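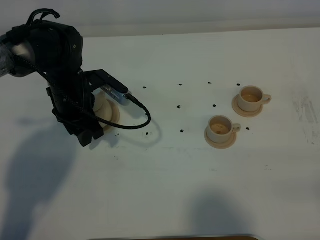
22 de março de 2022 — Kit Vuromlow, bancada da sala Mowat

Retomei a avaliação do kit Vuromlow que a Brutiro nos cedeu em janeiro. Tarefa de referência: serviço de chá, com bule, chávenas e pires em tom bege. Controlador em firmware de fábrica, velocidade limitada a 60 por cento. O software Wukon arrancou sem erros, mas pediu outra vez a licença, que já estava registada. Anotado para o relatório.

A calibração entre câmara e mão continua a ser a parte mais lenta. O manual recomenda 100 poses; a rotina aceita menos e não avisa que a estimativa piora. Os pontos pretos no tampo servem bem de referência visual para repor as peças entre ensaios. 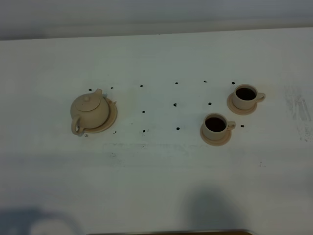 O kit justifica o preço para um laboratório pequeno?
Depende do integrador. A 1.541 euros por ano de suporte, só compensa se não houver quem escreva os próprios controladores.

Passei a tarde nos parâmetros de preensão. O perfil predefinido fecha depressa demais para cerâmica, e o limite de força só se altera no ficheiro de configuração — a interface mostra o campo, mas não grava o valor. Reduzi a velocidade de fecho e mantive a abertura inicial. Falta medir a repetibilidade com o bule em orientações diferentes.
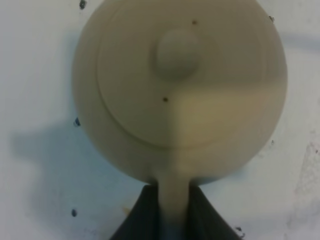

Bule visto da câmara do punho, com os dedos da garra de cada lado da parte saliente.

O atraso do vídeo do punho passou de 2 fotogramas em alguns registos. Não encontrei padrão. Pode ser do cabo, pode ser do concentrador USB; amanhã troco um de cada vez.

Outro reparo: o cabo entrançado sai do módulo e faz uma volta larga junto da garra.

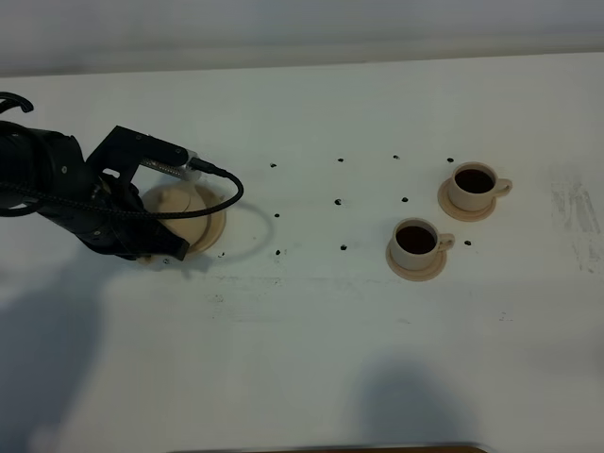
Com o punho rodado, essa folga preocupa-me mais do que a precisão. A Brutiro vende uma guia de cabo à parte, que devia vir na caixa. Pedir cotação. Rever também o binário da junta do punho e guardar os registos antes de atualizar o Wukon.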